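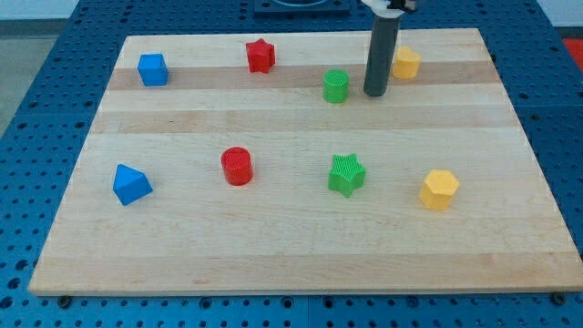 Shape blocks on the maple board, gripper over the back row.

2 May 2019, bench notes, Loukia Vasilakis

Continued with the comparison of the two finger types for the Stundine job. Myrto prepared the blocks and I ran the arm. Iraklis was on the controller until lunch, after that I was alone with it.

Setup is the same as in the last entry: board on the perforated table, blocks in two rows with free wood between them. I keep the colors together in pairs, front and back, so that in the log I can write only "red, back" and everybody understands it is the star. The hexagon stays at the right end of the front row. Please do not change this order before the series is complete, otherwise the log must be rewritten.

Finger A is the gray rod type with rounded tip. Finger B is the flat one from Plesumo with the rubber pad. Same arm, same speed, same approach height for both. Grip force setting 34 for the first half and 68 for the second half (these are controller units, Wouter still owes us the conversion to newtons). We made 200 picks for each finger.

What I saw with A:

Cylinders are good, red and green the same. The rounded tip finds the side of the cylinder also when the approach is a little wrong. Cube is good if it is straight to the fingers. When it is turned, the finger pushes one corner, the cube rotates by itself and then usually it is held. I wrote these as success but with a mark "r", because the final angle in the hand is not the angle we asked for. Jasper wants to discuss if this counts.

Stars are the difficult ones. If the tip goes in between two points the hold is very strong, and if it lands on a point the star turns away. At 68 it turns away faster. So more force does not help here, I would stay on 34 for stars.

Heart: I expected trouble and had less of it than with the stars. It slips when we take it near the lower point. From the wide part it is fine.

Triangular prism: the bad one. On the sloping sides the finger slides up and we lift nothing. I tried a lower approach by 8 mm and it became better, but the finger then touched the board two times and the arm went to protective stop. I returned to the old height and did not try more.

With B:

Flat faces are clearly better, cube and hexagon especially, and I have no "r" marks for the cube at all. Cylinders similar to A. Stars a little better than A, I think because the pad gives way at the points, but I want to see the numbers from Myrto first. The prism is still bad. The pad is already worn at one corner – this I don't like after one day.

Camera: the color detection confused nothing today. The position of the back row was off by around 2 mm compared to the front row, always in the same direction. I suspect the calibration and not the gripper. Iraklis will repeat it with the Fundeck plate before the next series.

To do:
Ask Panagiotou for spare pads, one softer if they have it.
Wouter: force conversion.
Decide about the "r" picks with Jasper.
Repeat prism with A lying on a different side, height unchanged.

Log files are in the shared folder, under my initials. The protective stops are marked in the comment column.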